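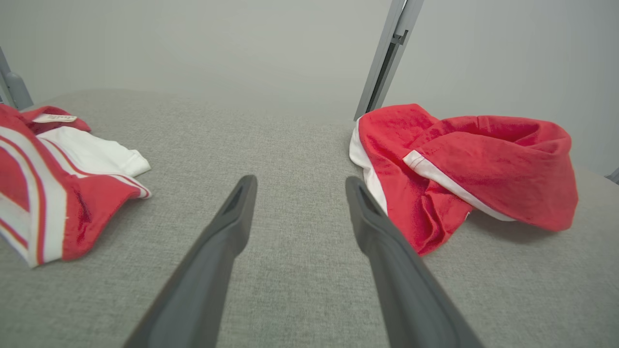
Home Previous Next Contents Download

3.2 Sorting of red and white garments

The second part of the study deals with clothes that are similar in color. In the household interviews, many people told us that they do not have difficulty with a dark sock among light towels. They have difficulty when two pieces share the same colors and only the cut or the cloth is different. Sports clothes are a typical case. A family with two children in the same club may own several pieces in the club colors, and after washing they all come into one pile.

Figure 4. Two red and white garments on the gray sorting surface. The left one is folded, with broad white stripes edged by thin red lines and a small cream-colored label. The right one is crumpled, with one white stripe across the middle.

For this part we used 103 garments, which were collected from households in the Altari and Fondine districts. All of them had been worn for at least one season before they were given to us. We did not iron them. We also did not remove the labels, although the participants in the pilot round asked for this, as they found that the label could give away the answer. In our opinion a label belongs to the garment, and a person who sorts laundry at home will use it too.

The garments were presented in pairs on a gray fabric surface in front of a plain wall. The gray cloth was chosen after the pilot round. With a white table, the white parts of a garment were difficult to separate from the background, especially where a lining or a hem came out from under the colored part. With gray, both the red and the white are visible at the edges. The pair in Figure 4 may serve to show the point. In the left garment, the white section that extends from below the red layer has a folded edge and a crumpled corner, and both can be followed easily against the gray. In the right garment, the folds of the red cloth are deep, and much of its form must be read from the shadows.

In each pair, one garment was folded once or twice by hand and the other was dropped from a low height and left as it fell. The participants were asked to say which kind of garment each one was (shirt, shorts, trousers, jacket or other), and to which pile it should go. They were allowed to look as long as they wanted, but they could touch a garment only after the first answer was given. The second answer was then written down separately.

We made 128 presentations in total. The share of correct first answers was clearly lower for the dropped garments than for the folded ones. This was expected. What we did not expect is how much the participants trusted the stripes. When a stripe was broad and its direction was easy to see, many of them named the garment at once, and they often kept this answer after touching. With a crumpled garment the direction of a stripe says little, because the cloth under it may be turned. A stripe along a sleeve and a stripe along a leg can look almost the same when the piece lies in a heap.

The kind of cloth helped more in the second answer. Participants who had worked in the laundry room of the Kekness sports hall often took a corner between two fingers before they said anything else. They explained that soft cloth and smooth cloth go to different piles in their work, and the cut is looked at only when folding begins. This order is different from the household advice in the Russo guide, where the clothes are first sorted by color and then by owner. For red and white pieces the color step brings a further problem, as it is not clear whether they belong with the colored wash or with the white one. Most of our participants put them with the colored wash. Two participants made a separate pile for them, and both said that a white stripe had turned pink in an earlier wash at home.

We repeated the task with the same pairs after all garments were folded. The results of this repetition are given in Section 3.3, together with the sorting times.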